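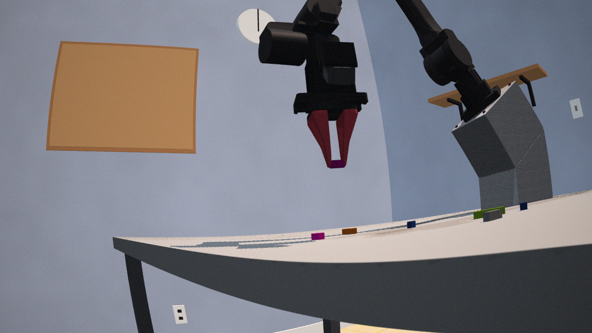

From: Heikki Keskinen
To: Ditmont Allotment list
Subject: Re: Water barrels and the lower tap

Chiến Ninh wrote:

> The lower tap was turned back on in April and the pressure is poor.
> It takes me a good while to fill one can when anyone is using the
> top tap. Does it make sense to put barrels behind the Dubey Lane
> shed and collect from the roof? I could get them from Bamero, who
> sell used food-grade ones. Also, who do I ask about the shed gutter?
> It leaks at the corner joint.
>
> Chiến
> plot 53

Chiến,

Yes, I think barrels are worth doing. We had two behind the old shed before it was taken down and they kept the lower plots going through most of a dry spell. People used them more than the tap.

On size, the shed roof is small but it sheds a lot of water in a decent storm. I would start with 3 barrels linked near the bottom with hose so that they fill together. If we link them only at the top, the first one fills and the others wait for the overflow, and then you have to remember which one has water in it. Get lids that lock. The old ones blew off and we had mosquitoes all summer.

They need to stand on something solid and level. A full barrel is very heavy and the ground behind the shed is soft on the lane side. There are paving slabs stacked by the compost bays, left over from the path. Take those. If you raise the barrels on two courses of block you can get a can under the spigot, and that saves a lot of bending.

The gutter is ours to fix. It is the Temotar plastic kind with the clip-in seals, and the corner seal has gone hard. I have a spare in my garage from when I did the top shed. Clean out the channel first, there is a mat of maple seeds in it and I suspect half the leak is water backing up behind that.

About the pressure: the lower line has been like this since 2000, when the supply was split. The pipe to the bottom is narrower than the one to the top. I asked for a quote to replace it a few years back and it was more than we could pay. Early morning is better. I water before 7 and rarely have trouble.

One thing to watch is the overflow. Run it to the ditch and away from plots 49 through 52, which already sit wet in spring. Up to 20 feet of hose should reach.

I can help with the slabs any evening after 6. Please bring gloves, the edges are rough. If anyone else on the lower side wants to share the cost of the barrels, reply to Chiến directly and keep it off the list.

Heikki
plot 5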